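Residency Diary, Grastari House
Entry for May 2026

The second month of the translation residency opened this morning with the usual meeting in the library. Špela Dumitrescu, who directs the program, confirmed that the house will remain open to residents through the summer and that applications for the November term will be read in the order received. The heating in the east rooms has been shut off for the season. Residents were asked to return the extra blankets to the linen cupboard.

Work on the Ackah letters continues. The collection holds 880 pages, of which 105 have now been put into English and checked against the originals. Progress was slower than planned this week on account of the harbor letters, in which the writer changes spelling from one line to the next and uses the same word for a rope, a debt and a promise. Szabolcs Veres proposed that the word be left in the original wherever the meaning cannot be settled. I objected at first. After reading the passages aloud, I withdrew the objection, and a note on the matter will be placed at the front of the volume.

The afternoon was given to the letters from Kirus. They are shorter and in a better hand, and they deal mainly with the price of salt and the illness of a brother. Up to four of them may be out of order. The dates were added later in a different ink, and I am inclined to trust the weather over the dates: a letter that complains of ice on the inner harbor cannot belong to June, whatever is written at the top of it.
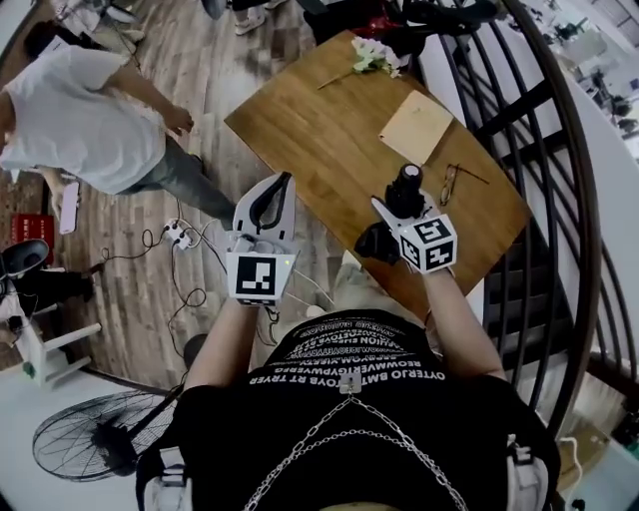
A question of tone remains. The writer addresses his sister formally in every letter but two, and English offers no simple way to mark the change. Mr. Veres favors using her first name in those two letters alone. The difficulty is that one of them already contains her name, in a sentence where it carries some reproach. I have drafted both versions and will leave them in the tray for his comments.

The publisher, Bulten, has written to ask for a sample chapter. The reply went out before supper — politely worded, and without a date. It is the view of this house that a sample should be taken from finished work, and the harbor letters are not finished.

Rain from five o'clock onward. Read the salt letters again after supper and corrected "barrel" to "cask" throughout. Tomorrow, the brother's illness.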